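Chapter 4
Teaching by Demonstration

4.1 Why we show instead of write

Writing out every joint angle for a five-fingered hand is slow work. A person at the controls can give the robot the same information in a few seconds, because the person already knows how to reach, close the fingers and let go. The robot records the joint positions as it is driven, and a learning program later looks for what the recordings share.

In this chapter we use the plate task from the Vilov course. The operator drives two arms by remote control and works at a white table with one pink plate on it. A full set is 200 demonstrations - fewer if the operator is steady.

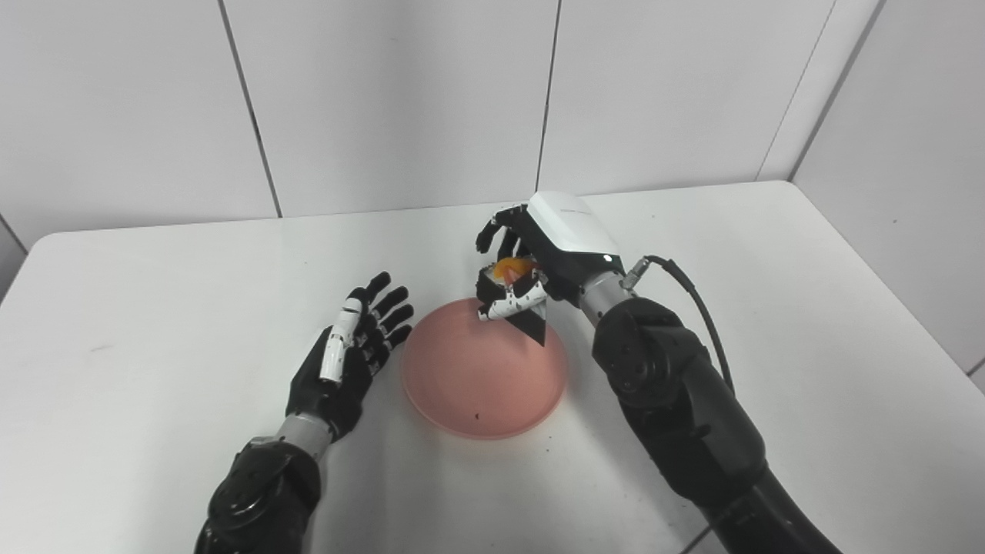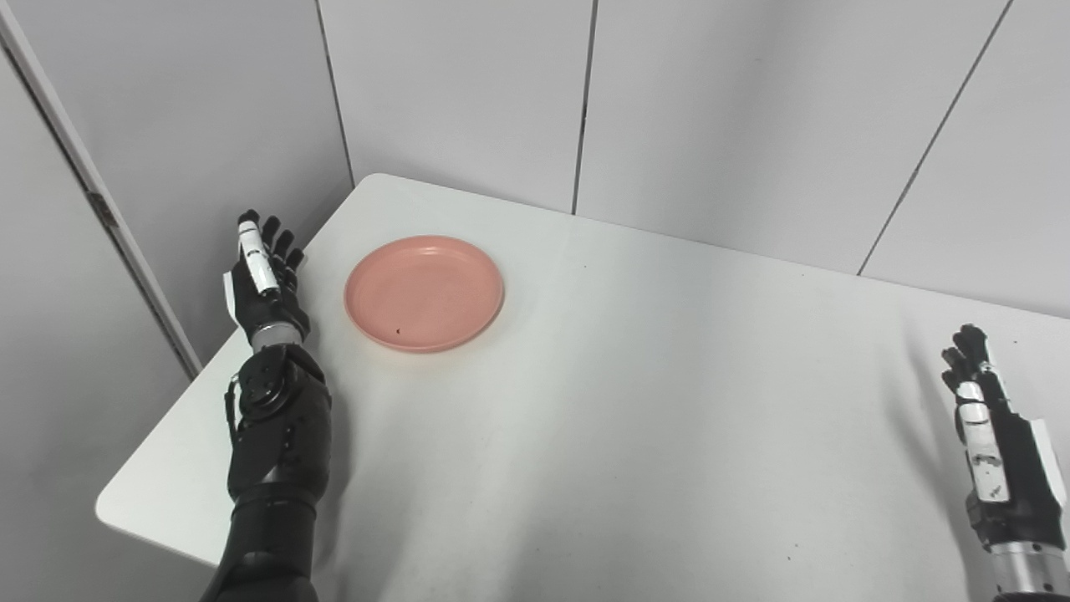 Figures 4.1 and 4.2. Two arms, one plate.

Philomena Ó Ceallaigh disagrees with the size of the set. In her notes on the Breathnach trials she writes that "200 clean runs taught us less than 500 untidy ones," and that operators should leave their small corrections in the recording. She would cut only the runs where the operator stopped to talk.

We will come back to her point in Section 4.5. For now, keep every run, good or bad, and write down the operator's name and the time of day beside it. Section 4.2 covers the controls and how to set the starting pose.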